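**Tovthorpe robotics club > Summer project > shelf tidying dataset, need opinions before sat**

### tov_lee_side
July 14, 2022

ok so quick status. shelf tidying project, hand demos with the marker bands on both wrists, snack shelf. 266 takes recorded so far. only 118 survive the Grurnix check (both wrists tracked start to finish). that is bad. target on the proposal was 510 and i dont see us getting there at this rate

two stills, reaching in for the peanut packs and then the big green chip bags. look at where the markers are facing

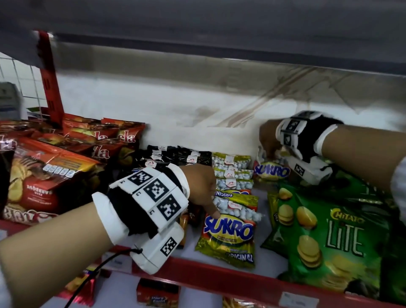
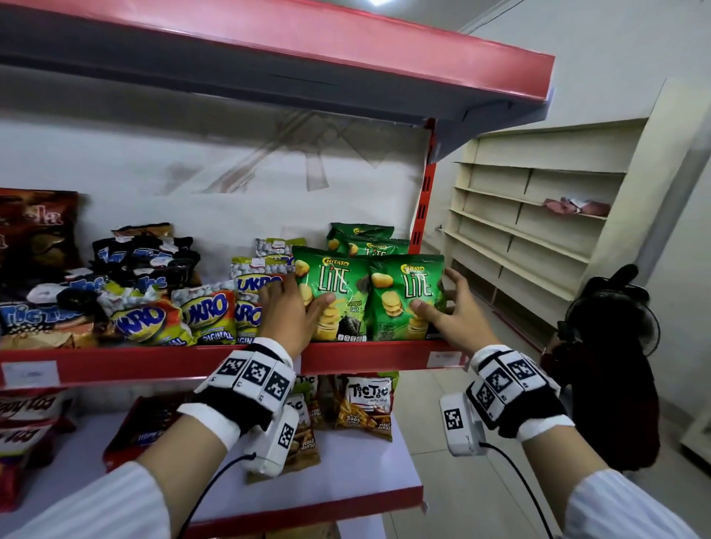
### pennyweld
more than half the takes gone?? oof. did they fail all over or mostly one task

### tov_lee_side
mostly the "back row" ones. anything where a hand goes deep. front row facing up is nearly all fine. chips are easy

havent split it by left/right yet. will do tonight if the laptop lives

### grommet77
I said this in January and I'll say it again, markers on the wrist are the wrong call for shelves. Upper shelf is right over your hands the whole time. Half the faces end up pointing at stuff no camera can see. We should do a glove with proper finger sensing, or just a handheld gripper and skip hands.

### tov_lee_side
we dont have glove money

### pennyweld
also the grant form says bimanual human demos. word for word. we cant swap to a gripper in week 6

re the markers tho. in the peanut one the right band rides pretty high on the wrist and you can still count three squares. left has four. Thats not terrible? Grurnix only needs two per wrist for a solve

### grommet77
Needs two *in view and not at a stupid angle*. A square seen edge on gives you a pose that flips back and forth. Look at the raw plots, not the pass/fail.

### tov_lee_side
yeah ok flips are real. i've seen em. wrist jumps like a hand width and comes back. filter eats the small ones

### bolt_and_nut_allergy
first time poster, i was on the Esska side of this last year (other team, same shelf task, they let us share notes)

things that helped us

- strap tighter. band rotates when you reach and then your calibration is garbage for the rest of the session
- recalibrate every 20 takes, not once a morning
- slow down on the way in. people rush the reach and then are careful with the bag, should be the other way
- tape the cable to the sleeve

we went from bad to ok in a week, no new hardware

### pennyweld
cable!! yes. the chip bag pic has them hanging down off both forearms. last tues one hooked on something and we lost the take plus the one after

### tov_lee_side
taping to sleeve ok. does it pull tho? the sleeve moves different from the wrist

### bolt_and_nut_allergy
leave a loop. finger width of slack between device and first bit of tape

### grommet77
Fine, cables, sure. But nobody answered the angle problem. Tape doesn't fix geometry.

### wobblecam
add a side camera? low one, looking up under the top shelf. Bühler room has two spare tripods, the short ones

### grommet77
Now that I'd support.

### tov_lee_side
would need sync. Grurnix does take a third stream but i never got the clocks to agree. drifts

### wobblecam
clap at start and end of every take, stretch to fit. ugly but works. i did it for the drawer thing

### pennyweld
clapping with marker bands on lol. but ok yes

separate question. what counts as "done" for the chip bags?? i label as done when the two front ones stand side by side and hands are off. lee labels it when they're squared up, hands still touching. we have to pick one or the labels are mush

### tov_lee_side
hands still touching. the last bit of release is noise

### bolt_and_nut_allergy
hands off, pls. we did hands-on and our policy learned to just hold the bag forever. looked great in sim. robot stood there hugging chips

### tov_lee_side
ugh. ok thats a good argument

### grommet77
Agree with hands off. Mark it down.

### pennyweld
relabeling then. i'll take the 118 good ones, should be an evening or two. somebody else do the write up of the rule in the readme so we dont argue it again

### wobblecam
readme me

also can we thin the shelf out a bit for the back row takes? its really packed, big chip bags leaning into everything. or is the mess the point

### tov_lee_side
mess is the point, sorta. a tidying set with a tidy shelf is no use. but i wouldnt mind a few easy layouts mixed in to get numbers up

### grommet77
No easy layouts to pad the count. I'd take 300 hard ones over 510 mixed.

### pennyweld
disagree, easy ones are where it learns to just grab a thing. tag them easy/hard in the filename and whoever trains can drop them

### grommet77
If they're tagged I'll live with it.

### tov_lee_side
ok plan for sat:

1. tighter straps, cable loop + tape
2. recal every 20
3. side cam on short tripod, clap start/end
4. done = hands off
5. easy/hard tag in filename

door open at 9, bring your own long sleeves, tape sticks bad to skin. i'll bring extention cords

### wobblecam
split by wrist yet?

### tov_lee_side
no laptop died. tmrw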